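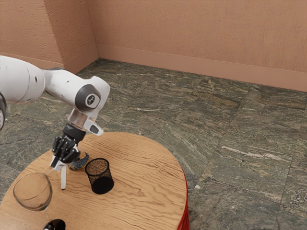 The pitch for simulated training data has not changed much since I started covering it: real robot time is slow and costly, so build the room in software and let the machine practice there all night. Nuridov, which sells rendered demonstrations to people training manipulation models, put out a new batch in August. It holds 3,175 episodes of an arm working over small household objects, and the sales page leans hard on the word "variety." I have been through a good part of it. The variety is mostly paint. You get salmon-colored stucco walls over a floor of big mottled stone tiles, and a round wooden table with a red band under its edge, and a wine glass on top with a black mesh cup near it. I don't know anyone who lives in that room, and I'm not sure a learning system gets much out of visiting it.

The thinking behind the odd decor is well known. If the walls and floors keep changing, the model is supposed to stop caring about walls and floors and pay attention to the thing it has to pick up. Fair enough, and there is decent evidence that it helps. But changing the wallpaper is the cheap part. What I want to know is how much the handling changes from one episode to the next, and the notes that come with the batch have very little to say about that.

Take glass. A clear wine glass is a miserable object for a real robot. Depth cameras see through it or see nonsense, the stem is thin, and the amount of squeeze between "dropped it" and "broke it" is small. In a renderer the glass can look right and still behave like a block of soap. Nuridov's notes list friction and mass settings for its objects, and the glassware shares one friction value across the entire batch. One! Anyone who has washed dishes could tell them what is wrong with that.

Mesh is a different headache. A pen cup made of fine wire has holes all over it, and a physics engine will usually swap that for a plain solid cylinder when it works out contact. The picture keeps its holes and the contact math doesn't. A finger that would catch on the wire slides along a smooth wall, and the learning system files that away as how the world works.

To be fair to the company, 2,743 of the 3,175 episodes are marked as successes, and the failures were left in and labeled. I wish more sellers did this. Failed grasps are useful, and most catalogs quietly throw them out. My complaint is with what counts as a success. According to the notes, an episode passes if the object ends up within a set distance of its target. Nothing is said about knocking over whatever stood next to it on the way. For a pick on a bare surface, fine. For anything crowded, a buyer could be teaching a model that the neighbors don't matter.

Then there is the question of who, or what, is doing the demonstrating. Nuridov says the motions come from "a mix of planned and human-guided control," and when I wrote to ask for the split I got a link back to the same sentence. It matters a good deal. Planned motions tend to be smooth and alike, and people hesitate, overshoot and come back for a second try. A model trained on one does not look like a model trained on the other, and a buyer ought to know which one is in the box.

The outfit to compare it with is Plerkberg, which went the other way and collected 700 demonstrations on physical arms, with people steering every one of them. It's a small set and parts of it are ugly. The lighting drifts and there are long stretches of fiddling before anything gets picked up. Fang, the open benchmark many of us check against, added 400 of those demonstrations to its reference set this year. I'd still like to see a straight test: same model, same training budget, one run on rendered data alone, one on real data alone, one on both, all scored on physical hardware with objects neither company picked. Nuridov's own chart scores its model in its own simulator, and I can't do anything with that.

Drellwood, the lab that usually ends up running this sort of comparison, tells me one is planned but would not give a date. Until it lands, my advice to smaller teams is dull. Ask for the contact settings before you ask for the episode count. Ask how success was scored – in writing, if you can get it. And try a small sample on your own arm with your own glassware before signing for the full batch, using glasses you don't mind losing.

Readers who have already trained on the August batch and tested on hardware, please write in, whichever way it went. I'll run numbers from both camps as long as the test setup comes with them.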